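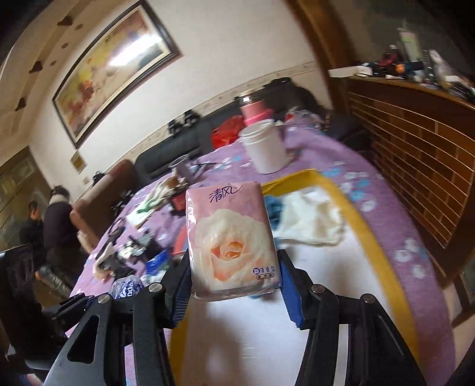

I spent most of last week trying to get a pulsar timing fit to settle down. The data came from the small dish at Niden, 942 pulse arrival times in all, and the leftovers kept drifting in a slow wave. Kelly Entwistle thought it was the clock. I drew the wave out on paper, and it had the same lazy swirl as the orange centre of the rose on that tissue pack. A wave like that, with a period of one year, nearly always means the sky position is slightly off.

So I let the position float and ran it again. Two of the six observing sessions still look odd -- Younes Ouazzani is checking the cable delays for those -- but the rest are flat. 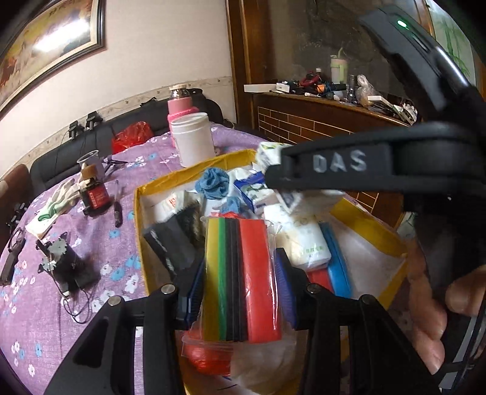 Can a single pulsar pick up a gravitational wave? One on its own can't separate it from clock errors or its own spin noise, so you need many, spread across the sky.

I'll fit the June data next.

April 2, 2023 -- by Doaa Bensaid
2 min read

Contact | © Doaa Bensaid | Back to top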